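Werkstattbuch Bühnenton, Eintrag vom 14. Juni 2020

Angefangen habe ich mit Kaffee und der Monitorendstufe von Seixas, die seit dem letzten Konzert von Totow auf der Werkbank steht und über die wir inzwischen alle eine Meinung haben. Femi tippt auf Masse, Gorazd auf das Netzteil, und Janka findet, man hätte sie schon nach der Herbsttour zerlegen sollen. Damit hat sie vermutlich recht, aber nach der Herbsttour waren wir alle so froh, wieder im eigenen Bett zu schlafen, dass die Kisten erst mal zu geblieben sind.

Für alle, die damals nicht dabei waren, schreibe ich es noch einmal auf, ich vergesse es sonst selbst. Im Saal in Dunholm (2.484 Plätze, ausverkauft, wunderbarer Abend!) hat Margaux nach dem dritten Lied ins Mikrofon gelacht und gefragt, ob da ein Kühlschrank auf der Bühne steht. Das Publikum hat mitgelacht, sie hat das Stück einfach einen halben Ton tiefer angesummt, und ich stand am Monitorpult und bin rot geworden. Draußen war nichts zu hören, das Brummen saß allein in den beiden Keilen ganz vorn. In den leisen Nummern hat es gestört, in den lauten war es weg, und beim letzten Lied, als im ganzen Saal die Handys leuchteten, habe ich es selbst vergessen.

Heute also in Ruhe nachgesehen. Eingänge abgezogen, Kurzschlussstecker drauf, einen alten Keil als Last dran, Pegel ganz zu. Brummt. Pegel ganz auf, brummt genauso. Das Geräusch entsteht demnach hinter dem Pegelsteller, und die schöne Theorie mit dem Multicore können wir begraben - schade um den Nachmittag, den Femi mit dem Durchmessen der Stecker verbracht hat. (Femi, zwei davon waren trotzdem kalt gelötet, die Mühe war nicht umsonst. Ich habe sie nachgezogen und mit grünem Band markiert.)

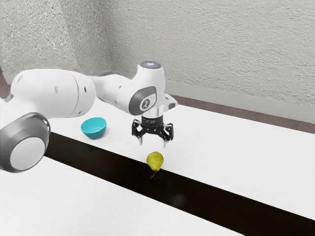

Woran erkenne ich, ob das Brummen vom Netzteil oder von einer Masseschleife kommt?

Am einfachsten an der Tonhöhe. Eine Masseschleife brummt meist tief, auf der Netzfrequenz, während müde Siebelkos hinter dem Gleichrichter bei 100 Hz zu hören sind, also eine Oktave darüber und etwas schnarrender. Wenn das Brummen auch mit kurzgeschlossenem Eingang bleibt und sich am Pegelsteller nicht ändert, würde ich zuerst die Elkos messen.

Bei uns war es die höhere Oktave, ganz deutlich. Spyros hat es am Telefon sofort gehört, als ich den Hörer vor den Keil gehalten habe, und er hat mir gleich noch die Geschichte erzählt, wie er im Totero einmal einen ganzen Abend lang die Lichtanlage verdächtigt hat, bis in der Zugabe der Sicherungsautomat kam. Ich höre diese Geschichte immer wieder gern, auch wenn der Sänger darin mit jedem Jahr berühmter wird.

Deckel also runter. Innen viel Staub, ein Stück Gaffa, ein Plektrum (wie kommt das da hinein?) und die großen Elkos mit leicht gewölbten Kappen. Entladen über den Widerstand mit den Krokoklemmen, der in der Schublade unter dem Lötplatz liegt, und bitte auch wieder dorthin zurück. Danach nachgemessen, danach noch einmal nachgemessen, ich bin da altmodisch. Beide Elkos liegen weit unter ihrem aufgedruckten Wert, der linke schlimmer als der rechte. Ersatz hatten wir in der Kiste mit den Totow-Teilen, 2 Stück, gleiche Spannung, etwas kleinerer Durchmesser. Mit einem Ring aus Moosgummi sitzen sie stramm in der Schelle.

Beim Löten ist mir wieder aufgefallen, wie dick die Masseflächen auf dieser Platine sind. Mit der kleinen Spitze kommt man da nicht weit, man brät nur herum. Die breite Meißelspitze nehmen, Zeit lassen, frisches Lot dazu, dann läuft es sauber. Gorazd hatte das vor Jahren schon einmal in dieses Buch geschrieben, mit drei Ausrufezeichen, und ich habe es natürlich erst hinterher gelesen.

Erster Lauf am Stelltrenntrafo: langsam hochgedreht, nichts warm, nichts riecht. Voll an der Netzspannung dann die Hand auf dem Kühlkörper und das Ohr am Hochtöner - ein leises Rauschen, wie es sein soll, und sonst Stille. Ich habe vor Freude die Live-Aufnahme aus Dunholm aufgelegt, über den reparierten Kanal, und bei Margaux' Kühlschrankwitz laut gelacht. Es ist schon merkwürdig, wie sehr einem ein voller Saal fehlen kann. Selbst der Applaus klingt über so einen alten Keil rührend.
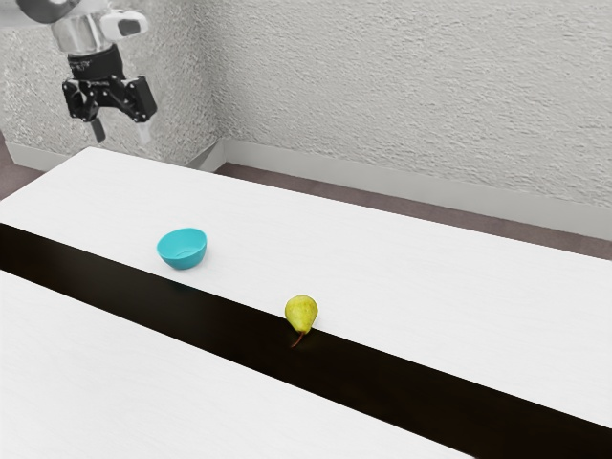
Muss man den zweiten Kanal auch machen, wenn er noch nicht brummt?

Ich würde ihn beim selben Termin mit erledigen. Die Elkos sind gleich alt, haben dieselben Touren hinter sich und standen in derselben Wärme. Das Gerät ist ohnehin offen, und der Aufwand ist jetzt klein gegen den Ärger, den Verstärker mitten in einem Konzert tauschen zu müssen.

Dafür fehlen uns allerdings die Teile. Ich habe Janka einen Zettel hingelegt: 2 Elkos nachbestellen, diesmal bitte im passenden Durchmesser, und einen Beutel Schraubösen gleich dazu. Bis dahin bleibt der rechte Kanal mit rotem Band abgeklebt. Wer die Endstufe für eine Probe braucht, kann den linken gern nehmen, er läuft seit dem Mittag ohne Aussetzer. Nur bitte den Lüfter nicht zustellen, und keine Getränke obendrauf, auch keine leeren.

Weil noch Zeit war, bin ich die Keile durchgegangen. Beim ersten ist alles gut. Beim zweiten klappert das Gitter, sobald man unten herum etwas Druck gibt, und das klingt im Konzert ganz gemein nach kaputter Snare. Ich erinnere mich noch, wie wir im November im Totero den armen Schlagzeuger drei Felle haben tauschen lassen. Filzstreifen zwischen Gitter und Rahmen geklebt, Schrauben mit einem Tropfen Sicherungslack, jetzt ist Ruhe.
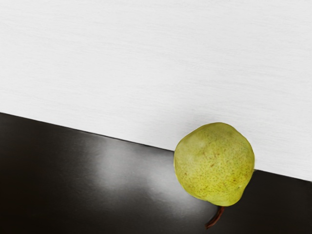
Der dritte Keil ist der mit der Beule, und an dem hänge ich ja ein bisschen. Der Tieftöner kratzt, wenn man ihn mit der Hand gleichmäßig eindrückt, die Spule schleift also irgendwo. Ich habe die Membran um eine halbe Drehung versetzt eingebaut, danach war es etwas besser, aber gut ist es nicht. Für Sprache reicht er, für einen Bass auf der Bühne würde ich ihn keinem Menschen hinstellen. Gorazd, wenn du nächstes Mal hier bist, hör ihn dir bitte mit dem Sinus an, am besten langsam von unten herauf, und schreib deine Meinung gleich dahinter. Platz habe ich gelassen.

Noch zu den Kabeln: Die langen Lautsprecherleitungen hängen jetzt nach Länge sortiert am hinteren Haken, die kurzen vorn. Spyros wickelt sie anders herum als wir anderen, darüber haben wir oft genug gestritten. Ich habe alle auf unsere Richtung gebracht und hoffe auf Milde.

Offen sind damit der rechte Kanal, der Tieftöner im Beulenkeil und die Beschriftung am Case, auf dem immer noch der Name der Vorgruppe steht. Die Messwerte der alten Elkos liegen als Zettel hinten im Buch, die Elkos selbst in der Sondermülldose.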